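Projektbericht: Das Raster als Ordnungshilfe - was taugt es?
Simão Pinheiro und Dorota Tomaszewski, Projektgruppe Medham

Unsere Ausgangsfrage klang einfacher, als sie war: Hilft ein aufgeklebtes Raster dabei, kleine Teile übersichtlich abzulegen? In der Projektbeschreibung stand das schon fast als Ergebnis. Wir hatten Zweifel und haben sie zum Teil noch immer. Als Unterlage diente braune Pappe, mit blauem Klebeband in Quadrate geteilt, dazu kleine farbige Würfel. 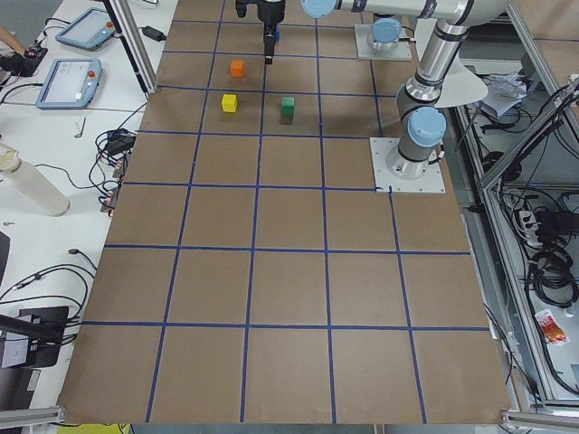

Liegt jeder Würfel ungefähr in der Mitte seines Feldes, lässt sich die Anordnung gut beschreiben: Reihe, Spalte, Farbe, fertig. Dorota hielt das für den eigentlichen Nutzen. Simão wandte ein, dass man dafür kein Klebeband braucht, solange so wenig auf der Fläche liegt. Die Materialkosten von etwa 884 Cent sprechen zwar nicht gegen das Raster, aber billig ist noch kein Argument.

Schwieriger wird es an den Linien. Ein Würfel dicht am Band gehört streng genommen noch zu seinem Feld, nur sieht man das von der Seite schlecht. Im Entwurf vom März fehlte dafür jede Regel. Wir haben dann 2 Varianten besprochen - nach Mittelpunkt oder nach Kante - und uns ohne große Überzeugung für den Mittelpunkt entschieden. 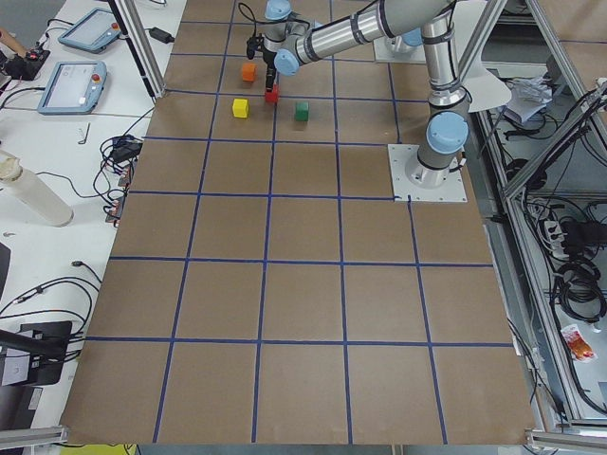 Wäre ein engeres Raster besser gewesen?
Vermutlich nur auf dem Papier. Kleinere Felder geben den Ort genauer an, bringen aber mehr Linien mit sich und damit mehr strittige Fälle.

Offen bleibt, wie sich das Klebeband bei längerem Gebrauch hält. Dazu haben wir keine Daten.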